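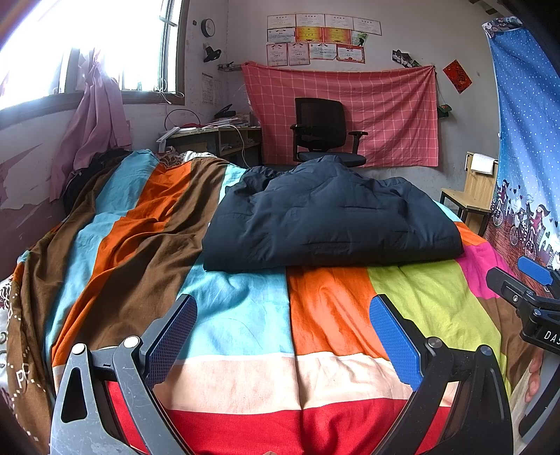

**패딩 개어서 보관할 때 압축팩 쓰시나요?**

**남색패딩** · 오후 9:40

3월이라 패딩을 넣으려고 합니다. 남색 누빔 패딩이고 길이는 엉덩이 정도까지 옵니다. 옷장이 없는 방이라 침대 밑 수납함에 넣어야 하는데 수납함 높이가 낮습니다. 접으면 뚜껑이 겨우 닫힙니다.

Granance 압축팩을 살까 하는데 충전재가 죽는다는 말이 있어서 망설이고 있습니다. 작년에는 그냥 접어서 넣었고 꺼냈을 때 어깨 쪽이 좀 납작했습니다. 며칠 걸어 두니 돌아왔습니다.

---

**Kernik**

압축팩은 쓰지 마세요. 저는 한 번 썼다가 소매 쪽이 뭉쳐서 세탁소에 맡겼습니다. 부직포 가방에 느슨하게 넣는 게 낫습니다.

---

**다락방살이**

충전재가 뭔지부터 봐야 합니다. 오리털이면 압축을 피하고, 솜이면 몇 달은 괜찮습니다. 저는 솜패딩 두 벌을 해마다 압축해서 넣는데 문제없었습니다. 안쪽 라벨에 적혀 있을 겁니다.

---

**Kernik**

솜도 눌립니다. 한번 눌린 솜은 털어도 잘 안 살아납니다. 오리털은 건조기에 테니스공이라도 넣고 돌리면 되지만요.

---

**다락방살이**

그건 공기를 끝까지 뺐을 때 얘기고요. 반만 빼면 됩니다. 손으로 눌러서 빼고 청소기는 안 씁니다.

---

**남색패딩**

라벨은 글씨가 지워져서 안 보입니다. 만져 보면 깃털 심 같은 건 없는데 확실하지는 않습니다.

접는 방법도 궁금합니다. 저는 침대에 펴 놓고 앞을 잠근 다음 소매를 안으로 넣고 반으로 접습니다. 책상은 물건이 있어서 못 쓰고, 바닥은 먼지가 붙어서 침대에서 합니다. 줄무늬 이불 위에 놓으면 옷이 비뚤어졌는지 보기도 쉽습니다. 앞판에 SINCE 1988이라고 세로로 흰 글씨가 있는데, 접을 때 이 글씨 위로 접는 선이 지나가면 갈라질까요? 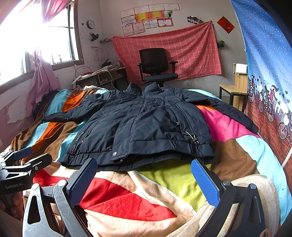 Smaranda Zamfir는 글씨 부분은 접지 말고 등판 쪽으로 소매를 넘긴 다음 밑단부터 말아 올리라고 합니다. 말면 접는 선이 안 생기고, 글씨가 바깥으로 오게 말면 서로 눌릴 일도 적다고 합니다. 조임끈 스토퍼는 미리 느슨하게 풀어 두라고 합니다.

---

**Kernik**

마는 건 저도 찬성입니다. 다만 너무 꽉 말면 압축팩하고 다를 게 없습니다. 고무줄로 묶지 말고 베갯잇에 넣으세요. 통풍도 되고 돈도 안 듭니다.

---

**빨래는저녁에**

저는 반대로 마는 게 불편했습니다. 칼라가 서 있는 옷은 말았을 때 목 부분이 두꺼워져서 수납함 뚜껑이 뜹니다. 높이가 낮은 통이면 접어서 납작하게 눕히는 쪽이 맞습니다. 글씨 위에는 얇은 천 한 장 대면 됩니다.

그리고 넣기 전에 목하고 소매 끝은 닦으셨나요? 그대로 넣으면 가을에 누렇게 됩니다. 미지근한 물 500ml에 중성세제 조금 풀어서 수건에 묻혀 닦고, 마른 수건으로 한 번 더 닦은 다음 하루 말리세요.

---

**다락방살이**

하루는 짧습니다. 창가에 두더라도 이틀은 두세요. 햇빛이 바로 닿으면 남색은 바래니까 커튼을 치고요. 저는 검은 패딩을 창가에 오래 걸어 뒀다가 한쪽 어깨만 갈색이 됐습니다.

---

**남색패딩**

목은 안 닦았습니다. 오늘은 못 넣겠네요. 의자 등받이에 걸어서 말려도 되나요? 옷걸이를 걸 데가 마땅치 않습니다.

---

**빨래는저녁에**

됩니다. 메시 의자면 뒤쪽으로도 바람이 통합니다. 중간에 한 번 뒤집어 주세요.

---

**남색패딩**

그럼 닦고 이틀 말린 다음 접어서 베갯잇에 넣어 보겠습니다. 압축팩은 안 사기로 했습니다. 뚜껑이 안 닫히면 그때 말아 보겠습니다.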